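Ticket 2231
Product: Onside (event layout and guest seating)
Account: Ernen Events
Opened by: Leidy Arango
Assigned to: Idris Pumphrey
Priority: 2
Status: Resolved, pending release
Opened: November 12, 2020

Summary
Seating chart export drops guests from the head table when the ceremony and reception share one room.

Reported by customer
Floor plan for the Correa wedding was built from the barn template. Ceremony rows are in layer 1, reception tables in layer 2, same room. On screen all guests show correctly in both layers. The PDF export for the caterer shows the head table with empty chairs. Meal codes for those guests are also missing from the kitchen sheet. Caterer needs final numbers by Monday. Tried Chrome and Firefox, same result. Logging out and back in made no difference.

Idris Pumphrey
Please attach the plan file and the exported PDF. Also confirm whether the wedding party was assigned to ceremony rows first or to the head table first.

Leidy Arango
Both attached. Ceremony rows first. The couple wanted the processional order settled before we touched the reception.

Idris Pumphrey
Reproduced on a copy of the account. Steps:
Create a plan from any template with the room flip option on.
Assign a guest to a ceremony seat.
Assign the same guest to a reception table.
Export with "One line per guest" checked.
The guest prints under the ceremony seat only. With the box cleared, both assignments print. The export removes duplicates by guest ID without checking the layer, and it keeps whichever assignment was saved first. Guests seated only at the reception are not affected.

Workaround for now: clear "One line per guest", set the layer filter to Reception, and export again. Kitchen sheet must be exported separately with the same filter. The filter does not carry over between the two.

Leidy Arango
PDF is correct with the workaround. Kitchen sheet still has 7 guests with no meal code. They are all children of the wedding party.

Idris Pumphrey
Separate cause. Those guests were imported from the RSVP form with the meal field set to "kids" in lower case. The kitchen sheet expects "Kids". Select them in the guest list, choose Edit Meal, pick Kids from the menu and save. Do not type it in.

Leidy Arango
Done, all codes print. Sent to caterer.

One more while this is open. The walkthrough preview for the Lavska room opens in the wrong place. The couple should start at the entrance facing the aisle.
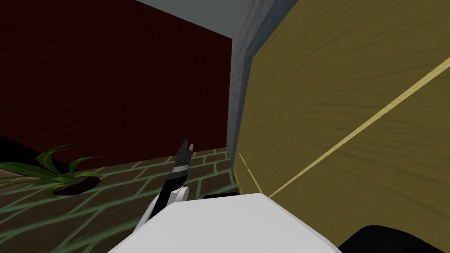

Idris Pumphrey
The start point is saved with the room, and the Lavska room was resized in April. Resizing moves the walls but leaves the start point at its old coordinates. Open Room Settings, Walkthrough, Reset Start Point, then click the entrance on the plan. Set the heading to face the aisle and save as the room default, otherwise it applies to this event only.

Leidy Arango
Reset and saved as default. Preview opens at the entrance now. Nothing further from our side.

Idris Pumphrey
Duplicate check will compare guest ID and layer together. Fix is merged and goes out with the next release. Meal field case handling logged as its own item. Existing plans do not need to be rebuilt, but any PDF exported with "One line per guest" checked should be exported again after the update.

Leaving this ticket in pending until the release is out.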